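Sidewalk Robot Working Group, October minutes

Written up by Benvinda Aguiar, because I lost the coin toss again. Sorry in advance for the chattiness, you all know how I take notes.

Present: Clodagh Hanrahan (chair), Tadhg Moynihan, Bohumila Šťastný, Cathal Nic Giolla on the phone, and me. We started at 6:40 when the room finally got unlocked.

Last meeting's minutes

Tadhg wanted it noted that he never said delivery robots should be "banned from hills." He said they should be tested on hills first. Changed. Everybody fine with the rest.

1. Speed on shared paths

This took most of the evening! The draft says walking pace everywhere, and Cathal thinks that's too vague to enforce (whose walk? mine or his?). Bohumila would rather set one number for open paths and a lower one for anywhere within sight of a school gate or a bus stop. Dremora, who run the grocery robots, wrote to say they can lock a top speed by map zone, so two numbers wouldn't be any trouble for them. Cledov haven't answered our letter. Clodagh will call them.

We agreed on two speeds in principle and left the numbers blank until we've all read the stopping distance tests. Those are in the shared folder, 17 pages, and the part you want is the table near the back. I have read it twice and I still think the wet leaves test should have been done with more leaves.

2. Who goes first

Short one. People on foot go first, wheelchairs and strollers go first, dogs go first (Tadhg insisted, and I'm with him). The robot stops and waits, and if it can pull to the right without leaving the pavement it does that too. We struck the line about the robot "politely asking" people to move. Bohumila hates it when they talk and so do I.

When two robots meet head on, the one going downhill gives way. Cathal asked what happens on flat ground and we went round in circles for a while, much like the robots would. Held over.

3. Incident log

The trial permit asks operators to log every stop where a person had to step in. Dremora's log came to 91 entries over 1,330 trips, and Clodagh had gone through all of them over the weekend, bless her. Most were curbs. A fair few were low branches, which none of us had thought to put in the rules at all. The log form has no box for "what the person did," only "what the robot did," and we all want that box added. Motion by Clodagh, seconded by me, passed.

We also want logs sent in every month in the same format. Cledov's last one was a photo of a whiteboard.

4. Paths, edges and parks

Cathal's worry is the places where the pavement stops and something else begins: loose gravel, a strip of dirt, a lawn with a concrete edging strip. A robot that's happy on pavement can get itself stuck two feet off it.

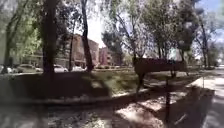 So the wording we settled on is that robots stay on the paved part at all times, and if the path is blocked they wait or turn back, with no shortcuts over grass or bare ground. Bohumila asked for deep shade and bright patches to be part of the approval test, as the cameras on the Nandis units had trouble with exactly that in the spring. Tadhg thinks noon and late afternoon runs would cover it. I put down both.

Operators must also get a person out to a stuck robot, and until then it has to sit with its lights on and at least half the path clear. How fast is "get a person out"? We couldn't agree. Clodagh says 20 minutes is dreaming. Back on the list for next time.

5. Money

The printing budget is 300 dollars and we haven't touched it. Tadhg will get a price for the one-page guide for residents.

To do

Clodagh: call Cledov, ask about speed zones and the log format.
Bohumila: write up the light and shade test.
Cathal: flat ground, two robots, one paragraph please.
Tadhg: printing price, and a line about low branches.
Me: new log form with the extra box.

Next meeting is on a Sunday, same room, and I'm bringing the key this time. We finished at 8:25.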